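Writing from Life, Session Four: The Stranger at the Counter
Handout for March 29, 2018

Welcome back, friends! Last time we wrote about places we know by heart, and I'm still thinking about the bakery in Emenmont that so many of you seemed ready to move into. Tonight we turn to people we met only once – a customer, a seatmate on the bus, the man who asked for directions and stayed an hour.

Start with what the person said, word for word if you can manage it, and let the clothes and the weather come in later. Jouko Manninen's short piece about the shoe shop in Figueiredo (in your packet) does this very nicely, and you don't learn his visitor's name until the last page.
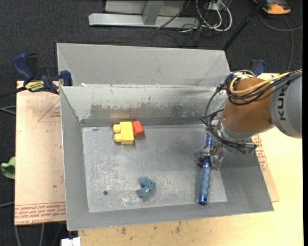
Two toy blocks on a scratched metal floor.

Please go easy on the lesson at the end. If a stranger changed your mind about something, faith included, let us watch it happen and trust us to keep up.

For next time: write 500 words about one brief meeting, then cut it to 200. Keep both versions, because we'll read them aloud side by side, and bring a pencil.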